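Gikdale Swap & Mend list archive
4 min read

Subject: Re: Re: drying rack, round, blue - does anyone want it?

On the Gikdale list, the Marar Street household wrote:
> We are clearing the kitchen before the move to Gondell in October and
> have far too many things for drying dishes. Does anyone know if the
> round kind with posts is any good? All our plates currently lean on
> the toaster, and the toaster is tired of it.
> Also still looking for a lid, any lid, that fits a Cesov saucepan.

I can speak to the round kind, having lived with one for two winters. It takes up less counter than the long wire sort, and it is much easier to rinse. You get a base with a rim, so whatever drips off the plates stays in the base until you remember it. I remember it every few days. Tip it into the sink before you lift it over the mail.

Mine is going spare, and I'd sooner it went to someone on the list than to the shelf over the washer where good intentions live. It's on the white table at my place now, next to something yellow and round that is not part of the offer. 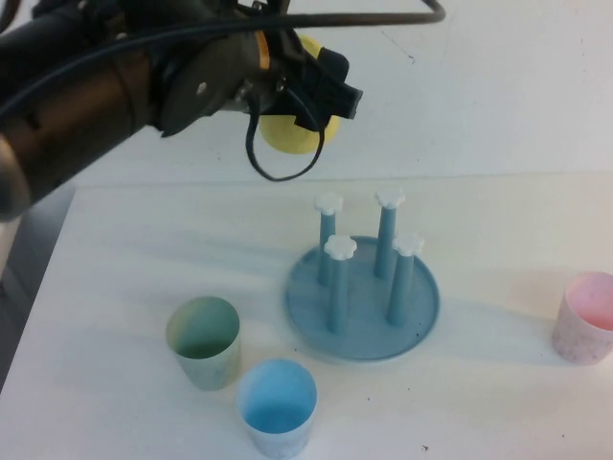 The rack: light blue, four posts, white caps.

The posts are where people differ. Small plates lean against them well enough. Dinner plates lean too, but they think about it first. Mugs can go upside down between the posts if you're patient, and wine glasses should be dried by hand by whoever bought wine glasses.

My sister-in-law says the caps look like flowers. My own view is that they look like cookie cutters, and we have agreed not to raise it at meals.

Pickup only, any evening after six. I don't want money for it, but if you happen to be thinning out jar lids I'm short on the wide ones.

No help on the Cesov lid, sorry. I've been using a dinner plate on mine, so that's one less for the rack.

Recent on this list
- Wide jar lids, wanted or offered
- Re: Cesov saucepan, lidless
- Gondell move: boxes, flat, take all
- Is a colander a strainer (thread 1002, still open)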